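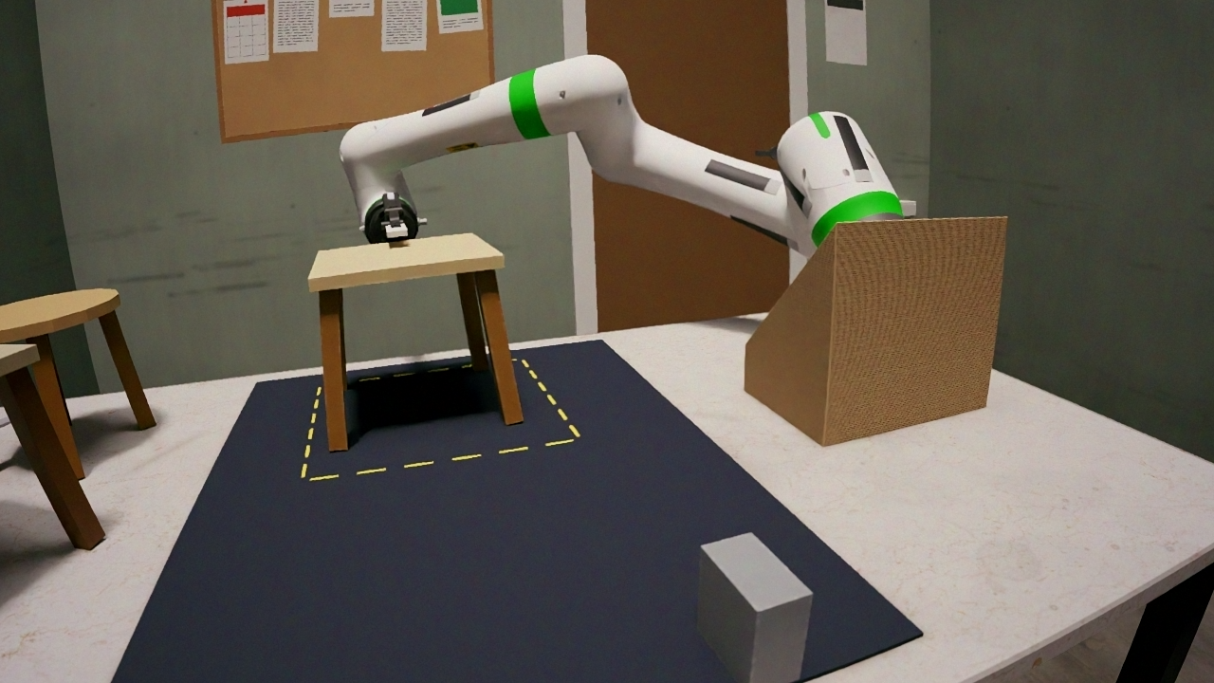 How often should we check the marked work zone of a robot cell?
At every change of task, and after any move of the table or the mat.

Forum > Cell Practice > Marking and Zones
Print this thread | E-mail this thread

putar_8
I write the house rules for our cell in Dundinby. My draft says that the part must stand inside the dashed outline before the arm is enabled. Is this enough?

Imai
I would add that loose blocks and spare parts stay out of the reach of the arm. We have this rule since December.

divenside6
I do not agree. In our shop the arm reaches the whole table, so such a rule would stop all work. We only keep spares out of the programmed path.

Imai
And when somebody changes the path? Then your rule is old the same day.

divenside6
Then the check is repeated. It takes 4 minutes.

putar_8
Thank you both. I will write "out of the path, checked again after each change", and ask my supervisor about the reach.

Posted 3 Oct 2023
Contact | Copyright Divenside Forum | Back to top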